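Clause Nine

The revision had been open since June, and clause 9 was the only part of it still in square brackets.

Rekha Nautiyal read it again on the train to Lernadau. "9.1 Where two manipulators share a work surface, [no manipulator shall enter the shared zone while the other is in contact with a workpiece]." Someone before her had put the brackets in, and a margin note said only "see Mosport." She had asked for the Mosport file and received a scanned cover sheet.

At the site gate she signed the visitor form, wrote Mon 14 October in the date box, and was given a badge with a clip that did not close.

Carla Darwish ran the cell. She had a printed copy of the draft with her, folded lengthwise in a jacket pocket, and she did not take it out until they were standing at the barrier.

"You know what this does to us," she said.

"I know what it says."

"It says one arm waits. Every time. We wrote our own local rule and it's tighter than yours in two places, and we still couldn't run under this."

Rekha asked to see the local rule. It was a single page, laminated, hung on a hook next to the stop button. It had four items. The first required a named operator. The second required that the idle arm be held above the table at a fixed height whenever the working arm was in contact with an object. The third gave the separation between grippers as 300 millimeters, measured at the fingertips. The fourth said that any change to the first three had to be signed by Widad Matar.

"Who measured the 300?"

"Widad."

"From what?"

Carla unfolded the draft and smoothed it against the barrier. "From your last edition. You dropped it."

Rekha wrote that down. The operator, a quiet woman named Parvathi Rodrigues, announced the task aloud, as the site procedure required, and waited for both of them to acknowledge. The task was plates. Rekha acknowledged. Parvathi entered the start time on the sheet and began.
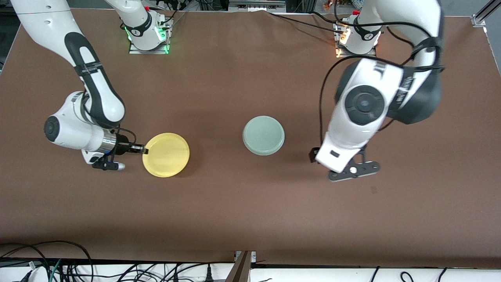

Filed under: Shared Workspaces, Short Fiction

Rekha did not look at the plates. She had learned early on to watch the arm that was not doing the work. The one at the yellow plate had its finger against the rim, and whatever happened there would be logged to the millisecond. The other one was over the table to the right of the green plate, and the draft had nothing to say about it except that it should not be there.

"Is that contact?" she asked.

"At the rim? Yes."

"Contact or grasp?"

Carla started to answer and stopped. Parvathi, without turning from her station, said that the sheet had one column for both.

"Does the controller distinguish?"

"The controller does. The sheet doesn't."

Rekha turned to a new page. The terms section of the draft defined contact as any measurable force between a manipulator and a workpiece. It did not define grasp. A finger resting on the edge of a plate and a plate held clear of the table were, for the purposes of clause 9, the same event. She wondered how long that had been true and went back through the editions in her head. It had been true in all of them.

She asked Parvathi to stop the run. Parvathi pressed stop, called it out, and entered the time.

"Was something wrong?" Carla asked.

"No. I'd like to see the reports."

They went to the office behind the cell. Widad Matar was already there with the binder open, having been told in the morning that she would be needed. The binder held 79 reports from the shared zone. Widad had sorted them by cause, and then, because she did not trust the cause codes, had sorted them again by what each arm was doing at the time of the event. She passed the second list across the desk.

Rekha read it through with a pencil. In 14 of the reports, one arm had been carrying an object when the other entered its path. In the rest, the working arm was touching something that was still supported by the table, and the worst outcome listed was a plate moved out of position.

"Did you send this to us?"

"Twice," Widad said. "I have the receipts."

"Who signed for it?"

Widad turned the binder around. The signature on both receipts was Randa Awad's. Randa had left the working group before the draft was circulated, and Rekha had been given her clauses, her desk, and her password to the comment register. She had not been given any list from Lernadau. She knew now who had put in the brackets.

"She called me," Widad said. "After the second one. She asked if I would accept a bracket for the time being. I told her I don't know what a bracket is. In our rules a thing is in force or it's been struck out."

"It means the text isn't agreed."

"Then people will follow it anyway. It's printed."

Rekha could not find anything to object to in that. She borrowed a sheet of paper and wrote the clause out by hand, with the definition first.

"3.12 Grasp: condition in which a workpiece is held by a manipulator and is not supported by the work surface.

9.1 While one manipulator has a workpiece in grasp, the other shall remain outside the shared zone.

9.2 While one manipulator is in contact without grasp, the other may remain above the work surface at the separation stated in the local rule. The local rule shall state who measured it."

Carla read it standing up. She asked for "and when" after "who measured it," and Rekha added it. Widad asked whether the number would go back in.

"I can't put a number in without a test report."

"I have a test report."

"Was it in what you sent?"

"It was page one."

Rekha asked for a copy. While the machine warmed up she went back out to the barrier, where Parvathi was drawing a line down the middle of the contact column with a ruler. She had labeled the left half C and the right half G. She asked whether she should wait until the clause was approved before using it.

"What does your local rule say?"

Parvathi looked at the laminated page on its hook. "Widad signs."

"Then ask Widad," Rekha said, and initialed the visitor line at the bottom of the sheet.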